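4.3 Recording a sorting task with the hand-held grippers

Applies to Woditance recorder firmware 8 and later.
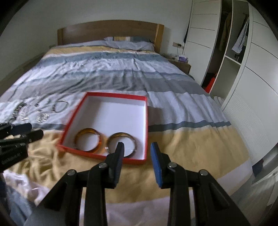 Before you start

The task used in this section is sorting jewelry into an open box on a bed. Bangles go in the box one at a time; linked bracelets follow. Any shallow box without a lid will do. Set it on the covers within easy reach of both hands and leave the pieces spread beside it.

Recording

1. Switch on both grippers and wait for the status light to turn steady green.

2. Open and close each gripper fully, twice. The recorder stores the end points of the jaw travel.

3. Hold both grippers with the jaws open and press Start. Stay still until you hear the tone.

4. Move one gripper over the first piece. Approach from above and close on the rim with the ribbed pads. Do not pinch with the bare edge of the tip.

5. Lift, carry the piece over the side of the box, lower it to the base and open the jaws. Do not drop it from a height.

6. Repeat for the remaining pieces. Use the second gripper to steady the box if it slides on the bedding.

7. Return to the starting pose and press Stop.

Note: Soft covers sink under the box, and the height of the base changes between takes. Do not flatten the bedding each time – the training set needs this variation.

Note: A linked bracelet may hang from the tip after release. Lower it until the free end touches the base before opening. If it catches, shake it loose and keep recording. Mark the take "recovered" in the Kolton task list.

CAUTION: Keep fingers clear of the linkage while the jaws move.

CAUTION: Do not use fragile or valuable pieces. Jaw force is not limited in hand-held mode.

Checking the take

Open the take in Rivau and scrub to each release. Error 163 means that jaw travel was not stored; repeat from step 2. Error 1489 means that tracking was lost for more than 4 seconds. Delete the take.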